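**Revised good practice notes for hand-held gripper recording**

The home recording notes have been revised and the new version applies from 04/06/2024. If you record household tasks for the Drorndale group with a hand-held gripper, please read this before your next session. The old sheet can be recycled. It is the one with the Hondix logo at the top and the section on warehouse shelving, which most of us have been skipping anyway.

Divya Kurian did the rewriting, using comments sent in by people who record in their own homes and by the team at Edwards who check the files. There were 260 comments. Many were about the same few things: what may be left on the table, what to do about items that belong to the rest of the household, and how much the layout should change between one recording and the next. The notes now deal with these first, and the parts about charging and storage have moved to the back.

**What has changed**

The main change is to the rule on tidying. The old sheet asked for a "clear working area" and did not say how far that area went. Some people cleared the table. Others cleared the whole room, which took longer than the recording did. The new wording is:

> The working area is the surface on which the task is carried out, and the space your arms need. Things outside it may stay where they are, provided they are safe and do not identify anyone.

So a bed, a shopping bag or a row of shoes by the wall is fine. A letter with an address on it is not, and neither is a family photo, a calendar with appointments, a school certificate or a computer screen that is switched on. Look at the room from the height of the gripper before you start. Paper that seems out of the way when you are standing up can be in full view from lower down.

The second change is about what goes on the table. For dish tasks we now ask for a mix of materials, sizes and finishes. Steel is harder than it sounds. It picks up light from windows and lamps, and a bowl by a window can look almost white inside. Please do not leave steel out for that reason. People have steel bowls in their kitchens and a machine will have to cope with them. Patterned cloths are also allowed again. The ban on them came from an early test with a single camera and should have been lifted some time ago.

The third change is that lighting no longer has to be even. Daylight is acceptable, with curtains open or partly drawn. Leave them as they are until the recording is finished.

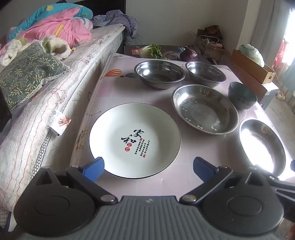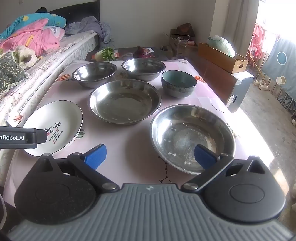

*Dish work on a pink cloth, with steel bowls, a decorated white plate and a smaller ceramic bowl, and vegetables set further back.*

**Handling rules**

Most of these are the same as before, with the wording made shorter.

1. Check both finger pads before each session. They should be clean, dry and firmly fixed. Replace a pad if the surface is split or has gone shiny.
2. Check the screws on the linkage arms. If one turns under your fingers, tighten it before you record and make a note in the log.
3. Keep your free hand out of the space between the jaws. This applies to pauses as well.
4. Approach a plate or bowl at a steady speed and stop before you close. Close until the item is held and no further.
5. Do not use chipped or cracked crockery. If something chips during a session, stop, clear it up and wipe the cloth down before going on.
6. Do not drag an item by its rim unless the task sheet asks for it. Dragging counts as a separate task and has its own code.
7. If you drop something, carry on recording for a moment and then stop as normal. Mark the file as a drop. Please don't delete it.

Rule 7 has caused some argument. Several people said they would prefer to send in only good runs. Edwards are clear that they want the drops as well, as long as they are marked. An unmarked drop is the thing that causes trouble, and it can take a checker a good part of the morning to find one.

**Changing the layout**

Move at least 3 items between recordings and record no more than 12 in one sitting. Moving an item means putting it somewhere else on the surface. A quarter turn of a round bowl does not count, although a turn of a plate with writing or a picture on it does. You may add or take away an item part way through a sitting if you note it in the log.

Keep crockery far enough from the edge that a slip will not send it over. A hand's width is a sensible gap. If the surface is small, use fewer items.

Food may be in the room and may be in view, but should not be on the working surface for a dish task. Put it at the back or on another surface.

**Other people in the home**

Anyone who lives with you must know when you are recording and must be able to ask you to stop. This was in the old notes as a suggestion and is now a rule. Tell people which room you will be using – a note on the door is enough if they are out. If someone walks in, stop and mark the file. If they speak, the sound has to come off before the file is sent, and Trirkov will do that for you if you tick the box on the upload page.

Their belongings count too. Clothes and bedding in the background are fine if the owner has no objection. Ask once and write the answer in the log, and you won't have to ask again unless something changes.

**Questions we have been asked**

*Does the gripper's own body matter if it fills the bottom of the picture?* No, that is how it is mounted. Do not try to tilt the camera to hide it.

*Can I use my best plates?* You can, but breakages are only covered up to the price of ordinary ones.

*Is lettering on crockery allowed?* Yes, in any language. Names and addresses are the only writing we need kept out.

*Do I have to redo recordings made under the old sheet?* No. They stand as they are.

The full notes are in the members' folder, and printed copies can be had from Divya. Comments on this version are open until the end of July and should go to her as well. Please give the rule number when you write.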